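Clernbridge Holds Off on Second Robot Cell, Asks Suppliers for Plainer Numbers

FOR IMMEDIATE RELEASE

CLERNBRIDGE, February 8, 2026: Ostia, which takes apart and refits used desktop computers for resale, said it will not sign for a second robot cell this budget year. The money stays in the equipment reserve until suppliers can answer questions the company says it should have asked before it bought the first one.

"We were sold a price for an arm," said Yến Hoàng, who runs purchasing. "We paid for an arm, a gripper, a bench, fixtures, spare fingers, training and a great many afternoons. Only the first of those was on the page we approved."

The first cell was approved in December on the strength of a two-page payback estimate. Ostia has since thrown that estimate out. It assumed the cell would run through every shift, that every computer case would be laid out the same way, and that the person working beside it would be free to do something else. The company no longer accepts any of the three as a starting point for a budget.

Cases are the main trouble. Ostia bought in 2,525 used towers over the past year and sorted them into 195 different internal layouts. Drive bays move from one side to the other. Cables are tied down in one model and left hanging in the next. A supplier's demonstration on a single clean tower tells a buyer very little about a pallet of mixed ones, and Ostia says it has sat through enough demonstrations on single clean towers.

"I'm not against the thing," said Tuấn Hồ, bench supervisor. "I'd like one person selling it to bring their own worst case and not their best one. Ask them what happens when a SATA cable lies across the part you want. Then watch who starts talking about the next software release."

Fixtures are the second trouble. The quote described them as "customer supplied," two words that took up no room and have cost plenty since. Each new layout may call for a changed plate, a fresh set of posts or a different place to set down a processor. Printed parts are cheap by the piece. The hours spent drawing them, trying them and drawing them again were never priced by anybody, including Ostia.

Bench work on open towers at the Clernbridge shop:
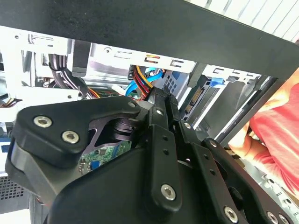
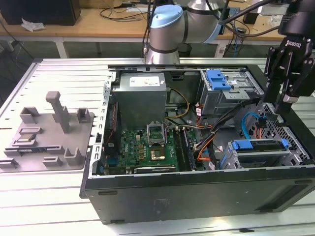 Under the purchasing rules now in force, any supplier that wants to bid on the second cell, known inside the company as Gurar, must put the following in writing:

The full installed price, with gripper, mounting, guarding, fixtures and setup on separate lines.

The number of staff hours needed per shift, with the job each person will be doing.

The time needed to change from one case layout to another, measured on towers picked by Ostia.

The price and delivery time of every wear part, held for two years.

What the buyer gets back if the cell misses its agreed output.

Thabiso Sibiya, who keeps the equipment budget, said the last item has drawn the least interest so far. "People are very sure of their payback charts until you ask them to share the risk in them. I've had some friendly calls go quiet at that point. That's useful to know before the invoice, so we'll keep asking."

Ostia has also turned down a leasing offer from Chu, an equipment finance firm. The monthly figure looked small. Spread over the full term and with the service plan added in, it came to more than buying outright, and the lease left fixtures and floor changes with Ostia anyway. The company said it would look at a shorter lease with a return option if one is offered.

The existing cell will stay in use. Its running costs will be logged against hand work on the same kinds of towers, with cleanup and waiting time counted on both sides. Hưng Ngô will keep the log and Toàn Từ will check it, an arrangement Ostia chose because the two disagreed over the first purchase and still do.

No bench jobs are being cut or added as a result of the decision. Part of the money held back will go to better lighting and a new set of hand tools, both of which were put off last year to make room for the cell.

Suppliers may request the bid form and the list of case layouts from Yến Hoàng at Ostia's purchasing office in Clernbridge. Brochures need not be included.

###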